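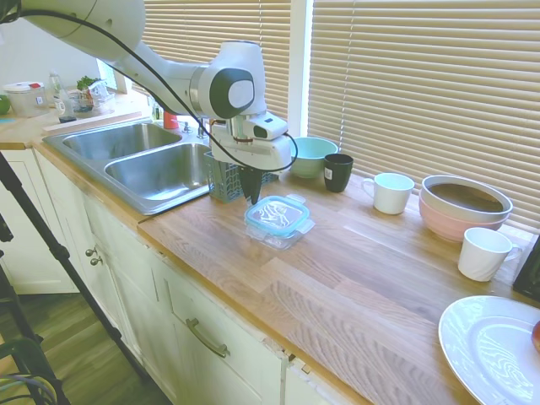

## 4. Sink, drying rack and food containers

This section covers the kitchen counter and sink in the Berkel apartments: how to set up the washing area, how to clean and dry the lidded food containers, and how to put everything away at the end of the day. Read section 3 (Water and power) first if you have just moved in. The water valve under the sink is closed between tenants and must be opened before any of the steps below.

### 4.1 What you need

- Drying rack, plastic, blue-gray
- Square food storage container with light blue lid
- Dish soap and a soft sponge
- Two clean dish towels – one for drying, one for the counter
- Wood oil for the countertop (Virkov or any food-safe oil)

Soap, sponge and towels are not supplied. The first bottle of oil is in the cabinet under the sink, on the left side. Replacement bottles are available from the Kavska office while supplies last.

### 4.2 Setting up the counter

1. Clear the strip of wood next to the sink. You need enough space for the rack and one open container beside it.
2. Wipe the strip with a damp towel and dry it right away.
3. Set the rack at the edge of the sink area. All of its base must rest on a flat surface.
4. Press lightly on each corner. If it rocks, move it until it stands firm.
5. Move glass items to the rear section of the counter. Jars, bottles and the measuring cup belong there, where a wet elbow will not reach them.
6. Keep mugs and bowls in front of the window blinds, with the handles turned so you can pick them up without moving anything else.

**Note:** Plants can stay near the window all year. Use a saucer under every pot. Water left standing on wood makes a dark ring that oil will not remove.

**Caution:** Do not stand the rack across the divider between the two sink basins. It will tip when loaded on one side.

### 4.3 Using the two basins

The sink has a front basin and a rear basin. You can use them in any order, but the method below uses the least water and keeps grease out of the rinse.

1. Scrape food scraps into the compost pail.
2. Close the drain in the front basin and fill it to a third with hot water.
3. Add a small squirt of dish soap.
4. Wash glasses and mugs first, then bowls and containers, then anything greasy.
5. Rinse each piece over the rear basin under running water.
6. Place the piece in the rack.
7. When the wash water turns cloudy, drain it and start again.

Leave the rear basin drain open at all times during washing. The overflow in these sinks is small and will not keep up with a faucet running at full flow.

**Caution:** The hot water is set for the whole building and can be hotter than you expect in the morning. Open the cold side first, then add hot.

### 4.4 Washing the square container

The square containers have a clear body and a light blue lid with a teal rim. A small tab at one corner is there for opening.

**To open:**

1. Set the container on the counter. Do not open it in your hand when it is full.
2. Hold the body with one hand.
3. Lift the corner tab with your thumb until that corner comes free.
4. Work along the two sides next to the tab, then lift the lid off.

**To wash:**

1. Empty the container and rinse it with cold water.
2. Wash the inside with the soft side of the sponge. The rough side will scratch the clear plastic and the scratches hold stains.
3. Wash the lid on both sides. Pay attention to the rim and the underside of the tab.
4. Rinse both parts until there are no more suds.

**To close:**

1. Check that the rim of the body is clean.
2. Lay the lid on flat, with all four corners lined up.
3. Press the corner opposite the tab first.
4. Press the two side corners, then the tab corner.
5. Run a finger around the whole rim. A raised spot means the lid is not seated. Lift it and start over.

**Note:** Tomato sauce and curry will color the plastic. Fill the container with warm water and a spoonful of baking soda, leave it overnight, and wash as usual. Older stains may only fade.

**Caution:** Take the lid off before heating food. Do not heat an empty container. Do not put the container or lid in the oven or on the stove.

### 4.5 Loading the drying rack

1. Put the heaviest pieces in first, toward the middle.
2. Stand containers upside down and slightly tilted so that water can run off the base.
3. Stand lids on edge. Lids laid flat hold water in the rim and will still be wet the next day.
4. Hang or stand mugs with the opening down.
5. Leave a finger's width between pieces.

Small pieces can slip sideways against the mesh. Put them in last and lean them on something larger.

Allow 6 hours for a full rack to dry. In February, with the windows closed and the heat low, it may take all night. If you need a piece sooner, use the drying towel.

Do not put knives in the rack with the points up. Knives should be dried by hand and put back in the drawer.

### 4.6 Storing the containers

Store containers only when they are fully dry. A closed container with a few drops left inside will smell within days.

1. Check the corners of the body and the rim of the lid for water.
2. For short storage, close the container and leave it on the counter or on the lower shelf.
3. For longer storage, nest the bodies and stand the lids beside them.
4. Keep the opening tabs facing out.

Dry goods such as rice and pasta should go in the clear canister or in a closed bag. The square containers are meant for leftovers and for the refrigerator. Each one has a label area on the base for part number 671. Give this number when you ask for a new lid, as the Evangelista lids used in the older units are almost the same size but will not seal.

### 4.7 End of day

1. Empty the rack and put everything away.
2. Tip out any water that has collected under it.
3. Rinse both basins and wipe them in the direction of the brushed finish.
4. Wipe the faucet dry to prevent spots.
5. Wipe the wood next to the sink, including the front edge.
6. Hang both towels to dry. Do not leave them on the counter.

Once a week, wash the rack in warm soapy water and brush out the mesh. Hard water leaves a white film in the openings. To remove it, mix 100 ml of white vinegar into a basin of warm water, soak the rack for an hour, and rinse well.

**Caution:** Never mix vinegar with bleach or with any cleaner that contains bleach.

### 4.8 Care of the wooden counter

Oil the counter when water no longer beads on it. Near the sink this is usually every second month – the rest can wait longer.

1. Clear the counter completely and wipe it clean.
2. Let it dry overnight.
3. Rub in a thin coat of oil with a cloth, following the grain.
4. Wait 20 minutes and wipe off what has not soaked in.
5. Keep the surface clear until the next morning.

Spread used oil cloths flat outdoors to dry before you throw them away. A crumpled oily cloth can heat up and catch fire.

### 4.9 Problems

| Problem | Likely cause | What to do |
|---|---|---|
| Lid pops up at one corner | Food or water on the rim | Clean and dry the rim, close again |
| Lid will not close at all | Lid from another set | Check the part number |
| Rack slides toward the sink | Wet counter or wet base | Dry both, reset the rack |
| Front basin drains slowly | Strainer blocked | Lift out the strainer and rinse |
| Dark spots in the wood | Standing water | Sand lightly, then oil |
| Container smells | Stored damp | Wash, dry with lid off for a day |

If a basin still drains slowly after you clean the strainer, do not use drain cleaner. Call the service desk at extension 224 and leave your unit number.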